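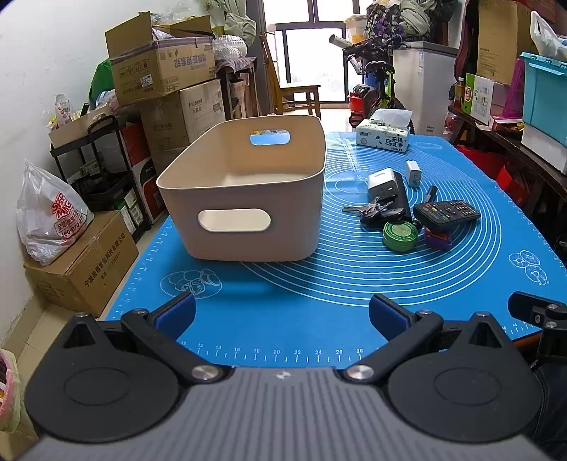 Remedios Sebastian reports that her Claeys rower clicks once per stroke after 400 hours of use, and asks whether the chain must be replaced. Usually it need not be. A dry chain is the more common fault, and the steps that follow apply to the Claeys and to the Irkex chain model.

Lubricating a rower chain

1. Stand the rower on level floor and hook the handle in its rest.
2. Wipe the exposed chain with a dry cloth.
3. Put 5 ml of light mineral oil on a clean cloth. Do not use solvent sprays.
4. Pull the handle out fully and draw the cloth along the chain, 2 passes.
5. Row gently for 15 strokes, then wipe off any excess.

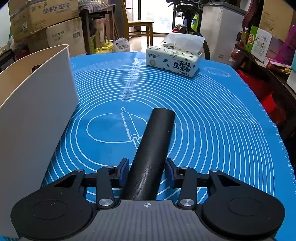
Rolling pin on a mat with a centimetre scale.

If the click remains, check the handle swivel and the seat rollers. Stiff links that do not free up with oil mean a new chain. Dutwood rowers use a strap and must not be oiled.

Page revised 3/29/20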